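Frequently asked questions: returning goods to Treloar

Updated January 10, 2023

How long do I have to send something back?
You have 80 days from the day your parcel arrives. If you ordered in the sale, the same limit applies. Gifts can be returned by the person who received them, but the refund goes to whoever paid unless you ask for a credit note.

Do I need the original box?
No. Any strong box will do, as long as the item can't move about inside it. Please take off or cross out old address labels before you stick ours on.

Where do returns go?
All returns go to our warehouse at Zirkgate, not to the shops. The address is printed on your returns label. Please don't post anything to the office, as it will only be sent on and you will wait longer. 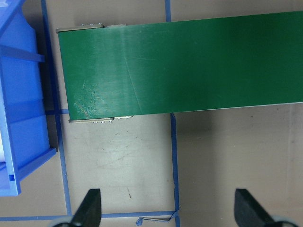
Small items should be packed in a box and not in a thin bag. Envelopes and loose straps tend to get caught when parcels are moved by machine, and a torn bag may arrive with nothing in it. A belt like the green one, with an end that curves down over a roller, is an easy place for a trailing strap to get pulled under. Tape down any loose ends and put the label on the largest flat side.

How much does it cost?
Returns are free for orders over £170. Below that, we take the cost of the label from your refund. If the item is faulty or we sent the wrong one, you pay nothing.

When will I get my money?
We check each parcel and refund you within 11 days of it reaching us. Your bank may take a little longer to show it. During February we close for stocktaking for two days – these are not counted.

Can I swap for another size?
Yes, if we have it. Write the size you want on the returns form. If it has sold out, we will refund you.

What can't be returned?
Earrings, opened bedding and anything made to order. Fevo lamps can be returned only with the bulb and plug still sealed. Cerkora rugs can be returned, but must be rolled and never folded.

I've lost my returns form. What now?
Put a note in the parcel with your name, postcode and order number. The order number is in your confirmation email.

My parcel seems to have gone missing. Who do I ask?
Keep your proof of postage and write to Eilidh Crichton in customer care, giving the tracking number. We can't start a search without it – a photo of the receipt is fine.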